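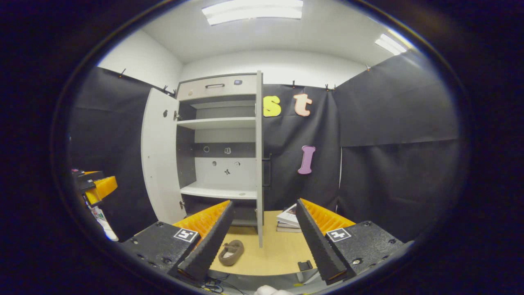 Figure 3. The gray cabinet with both doors open, seen across the wooden table. The three white shelves had not been assigned to anything at this point in the study.

4.2 The cabinet and the table

I should say up front that I came into this part of the study with a favorite. I like cabinets. I grew up in a house where everything had a door in front of it, and when Snežana Kolev and I first sat down to plan the put-away sessions I was pretty sure the cabinet would win easily over the table. So please read this section knowing that, and knowing that Snežana (who keeps her whole life on open surfaces, and can find any of it in seconds) argued with me about nearly every paragraph.

The cabinet in Figure 3 is a plain light gray one with a drawer at the top and three shelves behind the doors. Under the lowest shelf there's one more compartment, darker than the rest, and I'll come back to it because it ended up mattering far more than we planned. The table stands in front. At the start of a session the small things a household leaves lying around get set out on the table – a slipper, a clip, a stack of reading matter, that sort of thing – and the person taking part is asked to put the room right "the way you would at home." That's the whole instruction. We went back and forth on whether to say more, and Erasto Mutiso talked us out of it. In the June pilot we had used a longer version with the word "tidy" in it, and people kept asking us what we meant by tidy, which is a fair question and one we couldn't answer either.

We ended up with 31 people and 921 single placements, a placement being any time an object was let go of somewhere and stayed there for the rest of the session. Things picked up and put right back in the same spot don't count. Things carried around for a while and then put down do count, once, at the final spot. Maksym Chornovol did the coding for this section and I checked a portion of it against the session notes. Where we disagreed it was almost always over the books, and I'll get to those too.

Doors open or doors closed. Every session in this section began with the doors already open. We wanted people to see the shelves from where they stood at the table. In the pilot, with the doors shut, several people never opened them at all and just made neat piles on the tabletop! I found this maddening at the time. Snežana found it delightful. Her point, and I've come around to it, is that a closed door in a room you don't know is a bit like a closed door in someone else's house, and plenty of polite people won't touch it. Opening the doors ahead of time took that worry away, but it also told people pretty loudly that the cabinet was meant to be used, so I wouldn't compare the two sets of sessions directly.

The middle shelf. People love the middle shelf. It filled up first in most sessions and it filled up with whatever was picked up first, with no obvious logic to it. When we asked about it afterward the answers were along the lines of "it was just there." One woman told us the middle shelf at home is where she puts things she hasn't decided about yet, and that she'd done the same thing with us without thinking. I've started calling this the holding shelf, and Fatos Vidmar asked me not to use the term in the paper unless I was prepared to define it. So: a holding shelf is a shelf where things are put with the intention (stated by the person, at any time) of moving them later. Whether they ever do get moved is a separate question, and our sessions, capped at 45 minutes, were too short to tell us much.

Slippers. I didn't expect to write a paragraph about slippers. A slipper is awkward because almost everybody agrees that footwear doesn't belong on a table, and then there's no agreement whatsoever about where it goes next. The dark compartment at the bottom was the most common choice, and the people who used it seemed very sure of themselves (low things go low, as one of them put it). A smaller group put the slipper on the floor by the cabinet and walked away satisfied. A few people put it on the lower shelf and then wouldn't put anything else next to it, so that a whole shelf was given over to one slipper. Rania Radwan, who ran those sessions, wrote "quarantine" in the margin of her notes, and I think she's right. Kineo's older work on shared hallways has a very similar pattern with umbrellas, if I remember our reading group discussion correctly.

Clips and other small stuff. The drawer was made for these, or so I thought. It has a dark horizontal handle and it's the first thing under your hand when you reach the cabinet. But people who had started loading the shelves tended to stay with the shelves, and the clip got set down on whichever one had room, or on top of the books. Some of this is just momentum. Some of it, going by what people said, is a dislike of opening a drawer for one tiny thing. Maksym thinks we'd have seen far more drawer use with a handful of small items, and he's planning exactly that for the Tevumik sessions.

Books. These were our coding headache. A short stack of books and magazines with pale covers is already tidy in most people's eyes, so it often got left where it was, or squared up a little and left. Is that a placement? We decided that squaring up counts if the stack was clearly handled and ended up lined up with the table edge, and doesn't count otherwise. I'm still not happy with this. The Berisha coding guide, which we followed nearly everywhere else, treats any handling as a placement, and if we had done the same the table would look a good deal more popular than it does in our results. Readers who prefer that reading should feel free to lean toward it. Snežana does.

A few people moved the stack into the cabinet and then took it back out again. Two of them gave the same reason, that books with the doors shut on them don't get read. I have thought about that one a lot, as somebody with a closed bookcase at home.

As for the room, it has black fabric hung behind the furniture, with three large foam letters fixed to it. Several people asked during the session whether the letters needed putting away too, and we said it was up to them. All of them left the letters alone. We've kept those exchanges in the transcripts, and they do turn up again in Section 5 under requests for permission, where the Skernmont sessions gave us many more of the same kind.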